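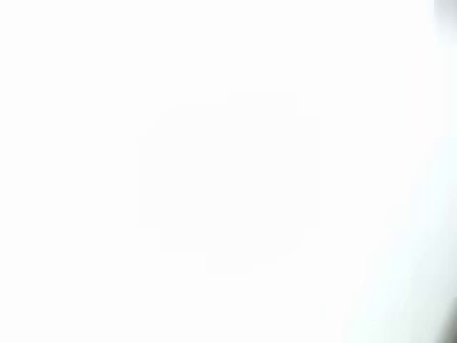 Fig. 2. Pale gray patch on white.

Section 5: Setting the white level on your Jenen page scanner

Before you scan a whole shoebox of family letters, please take a little time over the white level. It makes such a difference to old paper, and once it's set you can mostly leave it alone until the lamp is changed!

1. Switch the scanner on and let the lamp warm up for up to 5 minutes.
2. Wipe the glass with the dry cloth from the lid pocket.
3. Lay the calibration card face down, with its notched corner toward the hinge.
4. Close the lid gently and hold LEVEL until the display shows 191.
5. Press SAVE — the number blinks twice — and take the card out.

Note: Very faint tones, a hair darker than the white around them, are easy to lose if the level is set too high. Go down a step and scan again.

CAUTION: Never spray cleaner onto the glass.

Comments (2)

Yaqin Wan
Mine stopped at 188 until I cleaned under the lid too. Fine now, thank you.

Valquíria Siqueira
Does SAVE keep the level after unplugging? I lost mine in January and had to start over.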